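Speaker notes: Sleep and the Phone by the Bed
Povadgate Library evening talk, Thursday, 7 p.m.

(Wait for the back row to sit. Water. Check the clip mic is on, Shagufta says it was off for half of the last one.)

Hi everybody, thanks for coming out. I'm Razia Jatoi, I taught middle school for a long time, and I've been a bad sleeper for even longer than that. I'm not a doctor! If you have a real medical question, Faisal Lashari from the clinic is in the second row and he has kindly agreed to be bothered at the break.

Start with the show of hands. Who looked at a phone in bed last night? (Keep mine up. Pause, let them look at each other.)

OK. So two years ago I was waking up at 3 a.m. pretty much every night, and the first thing I did, before I even knew I was awake, was reach over and check the time on my phone. And then of course there's a message from my sister, and the weather, and somebody is selling a canoe, and now it's 4:15 and I know a lot about canoes.

(Canoe bit usually gets a laugh. Don't rush it.)

What I want to talk about tonight is the last hour before bed and the stuff we keep within arm's reach. Let's go to the nightstand.
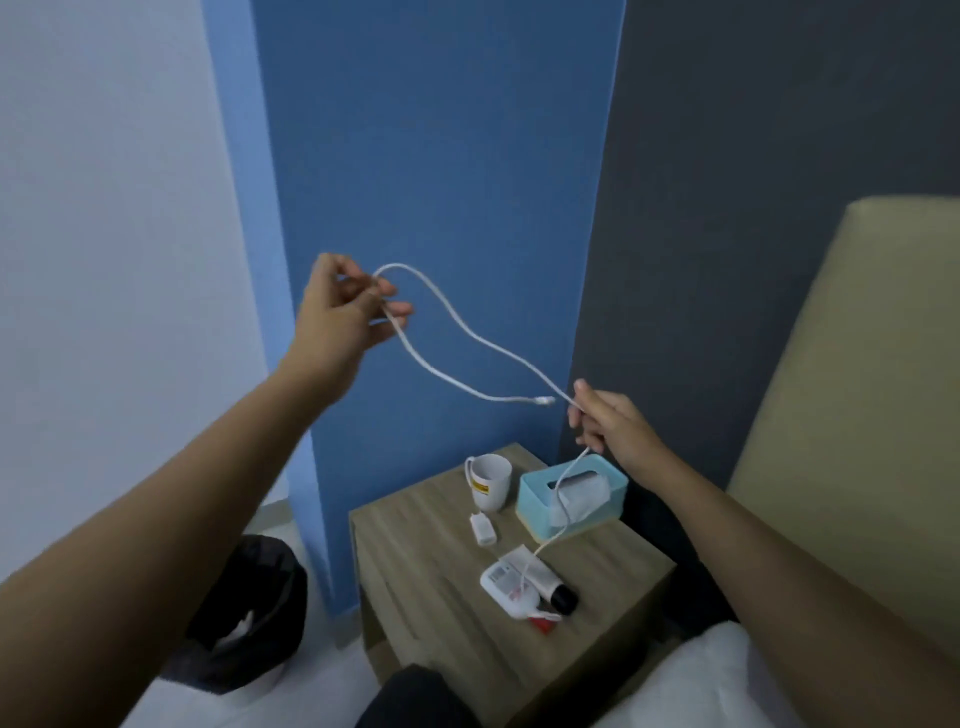 Slide 4: The nightstand, charging cable and all

Tissues, fine, keep the tissues. It's the cable I want you to think about. A charger at the bed means the phone sleeps at the bed, and if the phone sleeps at the bed then you're going to pick it up. I tried willpower for most of a winter. Airplane mode, face down, under a book, in a sock (yes, a sock). I got it out of the sock every time.

Then my friend Solène Deschamps told me what she does, and it's so plain I was kind of annoyed. Her charger lives in the kitchen. The phone goes on it at nine, and she says good night to it. Out loud, if you ask her.

(Slow down here, this is the main thing I want them to take home.)

So I moved mine to the hallway. The first week was awful, I'm not going to lie to you. I lay there feeling like I'd left a kid at the bus stop. Second week, a bit better. By the end of June I was still waking up at three, but I was going back to sleep, and that was the part I'd been missing.

People always ask about the alarm. Buy an alarm clock! Mine came from the thrift store on Borngate and it has a red button and a horrible buzz and I love it. If you have family who might need you at night, keep the ringer on loud and leave the bedroom door open. I can hear mine from the hallway just fine.
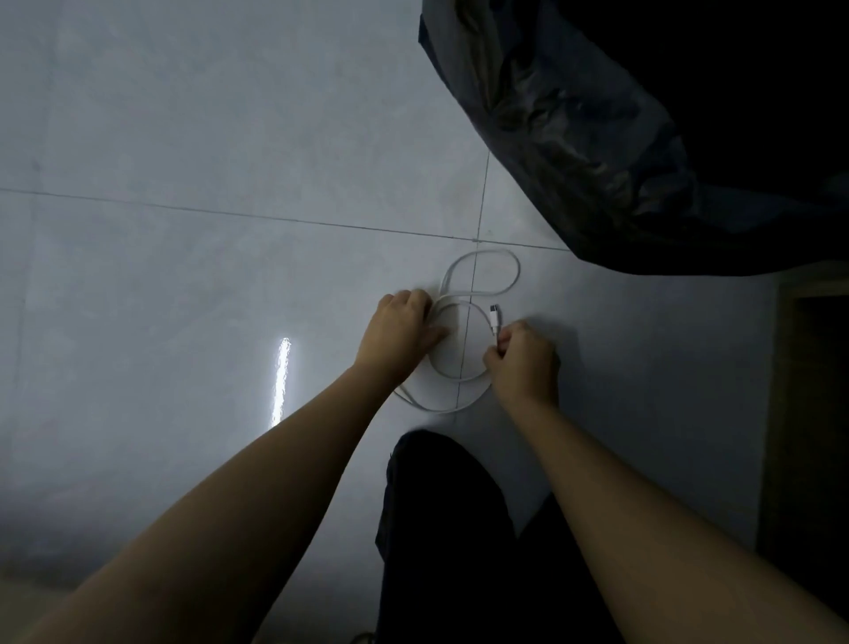 Next thing is what you do with the hour you just got back, because an empty hour is a scary thing at first. I read, but boring reading. My current one is a history of the Praltard canal, 942 pages, and I'm on page 109 after most of a year. I recommend it to anybody. If it's a thriller you're in trouble, you'll be up till one.

Valentin Auer, who some of you know from choir, does a jigsaw puzzle with the big light off and a lamp on. I think that would give me a headache but he sleeps like a rock, so what do I know.

Other small stuff, go quickly through these:

Lamps instead of the ceiling light after dinner.
Bedroom a little colder than you think you'd like.
Tomorrow's list on paper, before you brush your teeth. Mine is usually groceries and one thing I'm dreading.
Last coffee at lunch. (There will be groans. Let them groan.)
If you're wide awake in the night, get up and sit in a chair for a while. Don't lie there doing math about how many hours are left.

Don't start all of them tonight. Pick one. I picked five the first time and by Sunday I was doing none of them and mad at everybody.

(If we're running late, skip the nap story. If not, nap story, short version, leave out the bus driver.)

Questions. Somebody will ask about melatonin, point to Faisal. Somebody will ask about snoring husbands, also Faisal.

Before people leave: sleep diary sheets are on the table by the door, take two, one for whoever you live with. Shagufta Afridi has the sign-up for next month, it's Malik on growing tomatoes in pots. And please stack your chairs on the way out!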